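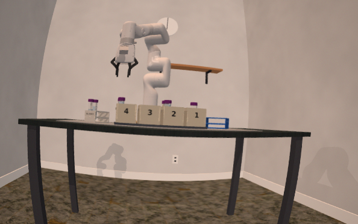 Robot arm behind a long table (computer rendering)

2018-05-03

Kayak rolling, session 16

I got my first roll on the left side last night. It was ugly and I came up facing the wrong end of the pool, but my head was the last thing out of the water and I didn't touch the bottom or anybody's boat, so I'm writing it down as a roll.

For anyone who hasn't been following along, I've been trying to learn this since the winter pool sessions started. The right side came in April, after a lot of water up my nose. I had it for a week, lost it completely, and then got it back when Mutua Khaemba moved my front hand. The left side has been a different project. Everything I do without thinking on the right I have to think through on the left, and there isn't much time for thinking when you're hanging upside down.

The part that has been going wrong is the hip snap. On the right I can feel the boat start to turn under me before the paddle has moved very far. On the left I was pulling down hard on the paddle and trying to drag myself up with my arms. That gets your face out long enough for half a breath and then you go back under. I did that 4 times in a row at the start of the evening and swallowed some pool on the last one.

Mutua had me put the paddle away and go back to the wall. You hold on to the gutter with both hands, lay your head on them, let the boat tip over on top of you and then roll it back up with your knees. I did these for weeks in January and thought I was finished with them. He wanted them slow, with my ear staying on my hands the whole time. When my ear came off, he tapped the deck and I did it over. It was boring and my left hip flexor was complaining by the end, but after a while the boat began to come up without much weight on my hands.

Then we did the same thing with him standing beside me and holding the paddle blade up at the surface. First a firm hold, then a couple of fingers. I went over, set up, swept out, and felt his fingers under the blade. Next one, same. On the third he had taken his hand away before I started the sweep and I came up anyway. He didn't say anything, he just moved back a step. I asked if he'd been holding it and he shook his head.

After that I got 2 more out of the next bunch of tries. The misses were all the same miss, which I guess is good news – I lift my head early because I want air. I know I'm doing it. Sheila Lockwood says to look at the back blade through the whole sweep, all the way until the boat is flat, and that works when I remember. I have "look at the blade" on a strip of tape on my front deck now, although you can't read it when you're underwater.

Some notes on gear, as I've had a few questions in the comments.

The boat is a Darkeck, bought used, an older river runner with a scratched hull and a seat that somebody had moved back too far. I moved it forward one set of holes and it sits level now. It's a little wide for learning to roll, and Sheila's narrower boat comes around a lot easier. I tried hers and rolled it on my right side with almost no effort, which made me want one, but I'm going to stay with mine until both sides work.

I changed the hip pads last month. The old ones were compressed and I was sliding around before the boat started to move. I glued in a layer of closed-cell foam on each side and shaped it with coarse sandpaper. The first version was so tight that my feet went numb on the drive to the far end of the pool and back, so I sanded it down twice. You want to be snug at the hips and have a bit of room at the feet. Wet exits are still easy. I check that every time I change something – go over, pull the loop, come out.

Nose clip: Clutari, the kind with the wire in it. I held out for too long on this. I figured I'd have to learn without one sooner or later, so why not start that way. That was dumb. I was in such a hurry to get upright that I wasn't learning anything. With the clip on I can sit upside down, count a little, feel where the paddle is, and then go. I lost the first one in the deep end and the second one is tied to my helmet strap.

The sprayskirt is the club's and it leaks around the waist. By the end of an hour I have enough water in my lap that the boat feels heavy and sloppy. I empty it halfway through now. It takes three minutes, and my rolls are better right after, so I'd say do it even if you don't feel like climbing out.

The pool sessions end soon and we'll be moving to the lake. The plan is the cove at Abubakar, where it's sandy and you can stand up a long way out. The water will be cold. Sheila went in up to her waist there last weekend and said it was fine with a drysuit and not fine without. I have a wetsuit, so I'll find out which of those I am. I expect the roll to fall apart the first time my head goes into cold water and I'm trying not to worry about it ahead of time.

The goal for the summer is the lower section of the Cliltix, which is easy water with one drop in it. It's 3,000 meters from the bridge to the takeout. Mutua says you don't need a roll for it at all, plenty of people run it and just swim if they tip over. I'd still like to have one. I swam a river once, years ago, out of a rental canoe, and I spent the whole time trying to hold on to a cooler. I'd like to do it better than that.

What I'm working on before the next session:

Hip snaps off a chair at home. Sit on the floor between two chairs, lean on one, lift the opposite knee. It looks stupid but I can feel the same muscles.

Stretching, mostly hamstrings and the side of my back. I can't reach far enough forward on the left to get the blade up out of the water in the setup position. On the right I can.

Leaving my head down. I don't know how to practice this one out of the boat. If you have a way, put it in the comments.

My shoulders feel fine today. My left ear still has water in it. Next session I'm going to start on the left while I'm fresh, and save the right side for the end.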